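**Subject:** Re: [teleop-users] Handing small boxes between arms, how many demos?
**Date:** 6/17/24

Replying on the list, as two other people wrote to me off-list with much the same question.

> We have the two-arm Draltier setup running with leader arms, and we
> want to teach it a short task with a pair of small boxes on a table. Our first
> batch was 30 demonstrations by one operator. The policy trained on
> them goes to the right area but then hovers and closes the grippers
> above the box, or to one side of it.
>
> Is 30 just too few? Somebody in our lab says we need 2000 before it
> is worth training at all. Also, do people bother with a fixed start
> pose, or let the operator start from wherever the arms are?

Taking these in order.

Thirty is low, but I would not go to 2000 before looking at what is in the 30. We had the same hovering on the Budel bench last October, and when we replayed the demonstrations one at a time the problem was easy to find. The operator was stopping above the box to line up the fingers, sometimes for several seconds. The arm is not moving during that time, so a large share of the samples from each episode say "stay here." The policy learned to stay there.

What we changed:

- The operator practices each box position twice with recording off. Then we record.
- If the operator stops for more than two seconds, the episode is thrown out. We don't trim it. We tried trimming and got jumps at the cut.
- Approach from the same side each time for a given arm. Left arm from the left, right arm from the right. It sounds obvious, but with leader arms people drift into whatever is easy on the elbow.
- Close the gripper on the box and wait for contact before lifting. New operators tend to do both at once.

After that we recorded 223 episodes and kept all but 67. The policy from the kept set did the pick reliably with the boxes anywhere in the middle part of the table. It was still poor near the far edge, where we had hardly placed anything. I don't have a good number for how few we could have got away with. Someone at Amaral was going to run that comparison by dropping episodes in steps, and if they are reading this I would like to see the result.

On the start pose: yes, use one, but not a single exact pose. We define a home position for both arms and have the operator begin anywhere near it, with the grippers open. If every episode begins at the same joint angles, the policy does badly when the arms come back to home slightly off, and ours do after the wrists have been running a while. If the start is completely free, the first second of every episode is a different motion and you spend data on it.

One more thing about the boxes, which was not in your question. Glossy surfaces gave us trouble. The reflections shift with the position of the box and with the arm shadows, and the operator is looking at the real table while the policy only has the cameras. We suggest watching the head view on a monitor while recording. If you can't tell from the monitor where the edge of the box is, the policy probably can't either. Colored fingertips are a help in that view, since a black finger over a black box is hard to make out.

From the head camera, with both arms over the table:

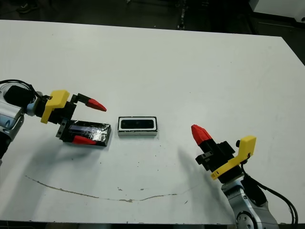
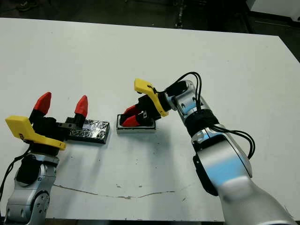 As for tooling, we record with the Pollura logger, one file per episode, and the operator has a foot pedal for start and stop. Before the pedal we used a key on the laptop, and that meant letting go of one leader arm at the beginning and end of each episode. You could see it in the data as a small drop of that arm. If you are still using a key, I would change that first, it costs very little.

Check your time stamps too. Our wrist cameras ran behind the joint readings for several weeks before we noticed. A quick test is to open and close one gripper sharply and compare the frame where the fingers start to move with the logged gripper value. Do it for each camera, and do it again after any change to the USB wiring.

On operators – we now use three for each task. With one operator the policy was smoother but did worse on box positions that person had rarely used. With three it is a bit rougher in the approach and recovers better. We write the operator into the episode name so a bad batch can be pulled out later.

If you can put five or six of your 30 episodes somewhere I can download them, I will replay them and tell you whether I see the same stopping. Joint data and the head camera are enough, no need for the wrist views. Please include the gripper command as well as the measured gripper position. Ours differ by a fair amount when the fingers are on an object, and it took us a while to settle on training with the command.

I can't help with the Draltier controller settings, we left those at the defaults.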